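How do I narrow down a topic when the collection is huge and I have no idea what's in it?

Omolara Ibrahim
posted 02/02/2025

Hi all! I'm a sophomore at Cerketti and I got one of the Sametier grants, the ones where they let undergrads loose in special collections for a year with a librarian mentor. I was thrilled for a day or so and then I opened the finding aid. The Mitsotakis-Vlachou family papers are 188 boxes. My mentor is lovely but keeps telling me to "just browse and see what grabs you," and everything grabs me! Seed catalogs, a lawsuit over a well, a whole box of school compositions from the daughters.

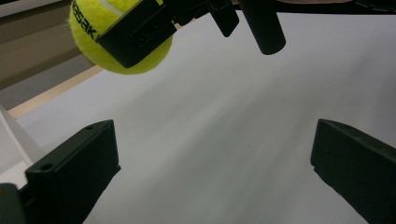
Lakard Library - Undergraduate Research Group

I have to hand in a one-page proposal and I've only been in the reading room twice. Both times I requested way too much, got through maybe a folder and a half, and went home with notes that make no sense. My roommate does lab work and she just gets handed a project, which sounds pretty great right now. How did you all pick? And does it look bad if I change my mind after the proposal goes in? Also (small question) what do you do about handwriting you can only half read? I've been skipping those letters and I feel guilty about it.

Amarachi Ibrahim

Oh, I remember this feeling! I had a different collection but the same panic. Here is what got me out of it. I stopped reading the finding aid from the top and picked one person. Mine was a cousin who turned up in a list of correspondents and had only 18 letters in the whole thing. Eighteen letters is a week of afternoons. By the end of it I knew what she cared about and who she was mad at, and the question kind of fell out of that. I'd gone in wanting to write about immigration, which is about the size of the moon, and I came out writing about how she got her money home.
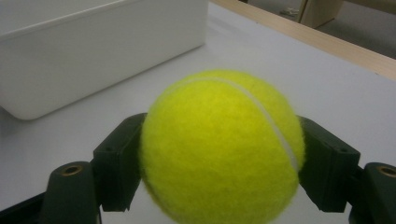

Tennis ball between the green finger pads.

So for you I'd go straight for the school compositions. It's one box, it has the same few writers in it, and kids' homework is full of stuff grown-ups don't bother to write down. You can always widen out to the lawsuit later if one of the girls mentions it. And no, changing your mind doesn't look bad. My proposal said one thing and my final talk said another, and the only comment I got was that my slides had too many words on them.

A couple of practical things. Request two folders at a time, even if they'll let you have more. Write the box and folder number at the top of every page of notes before you write anything else, or you will hate yourself in November.

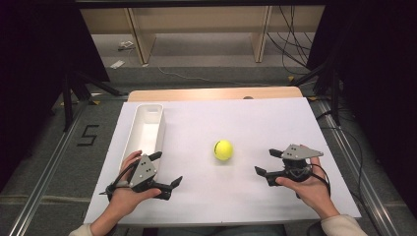
I lost a really good quote that way and spent most of an afternoon hunting for it - it was in a folder I would have sworn I'd never opened. Phone photos are fine if your reading room allows them, but shoot the folder label first so it sits in front of the pages it goes with. By spring I had 1,957 photos, and the ones without a label were pretty much useless to me.

On your mentor: ask for a half hour with a folder open on the table between you. "What should I do" gets you "browse," but "why is this page folded in with that one" gets you a real conversation.

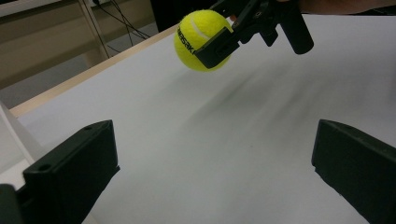 Half-readable handwriting is not a reason to skip a letter, please don't! Type what you can make out, put your guesses in square brackets with a question mark, and keep going. It's the same as reading the side of the tennis ball up there, where KAWASAKI runs partly out of sight around the curve and you still get the word from the letters you have. Names are harder, because you can't guess those from the sentence, so I kept a page of signatures I was sure of and checked new ones against it. After ten letters or so in one hand it gets a lot faster.

boxfolder_jen

do the well lawsuit, court stuff is already in date order and somebody has usually typed it up. also check if anyone wrote a thesis on the family before you hand in the proposal. i didn't check and had to start over

Contact the moderators | © Student Research Help Board | Back to top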